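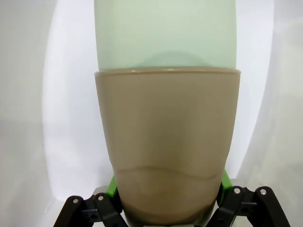 Gripper cam on stacked cups: what are your house rules?

Posted by Thilini Sheikh, 19 December 2020

Hi all, I look after a small two-finger arm at Clindstead and we've got six people taking turns on it now, which means six different ideas of how to do a cup job. We do a lot of nested stuff, one thing sitting inside another, and I'd like to get some proper rules written down before we all fall out. Mostly I want to know where you tell people to grip, how hard, and what you do about the inner piece when it sticks up so far that the wrist camera can't see the top of it. My instinct is to grip the outer cup low down and leave the inner one alone, but one of our lot swears by the rim. Is there a written standard for this anywhere, or does everyone just make it up?

Anatole Brunet

I don't know of a standard that goes down to cup level. The safety ones cover keeping people out of the way and stopping the thing in a hurry, and you should have those sorted first, but where to put your fingers is up to you.

Ours is a single side of paper taped by the arm and it mostly says this. Grip the outer piece only, both pads at the same height, and on a tapered cup start with the lowest force setting and creep up (we had someone start at the top end and the cup shot upwards like a bar of soap!). Lift a finger's width, stop, look, then carry on. If the inner piece goes past the top of the camera view, a second person watches from the side – no exceptions, even if you've done it a hundred times. And write down which cups you used, because soft plastic and stiff plastic want very different settings.

I'd be with you on low over rim, by the way. Our pads cover the rim completely when we grip there and then the camera tells you nothing.

Sointu Toivonen

Agree with most of that, but low down isn't always right. If the inner cup is tall or has something in it, the weight ends up well above your pads and the whole lot can tip when the arm swings. We go low for straight lifts and move up a bit for anything with a turn in it, and we cut the speed too. Try it empty first.

Also check the pivot screws on the fingers before each session. It's on our list and it still gets skipped.

Cyril Bunting

just use tape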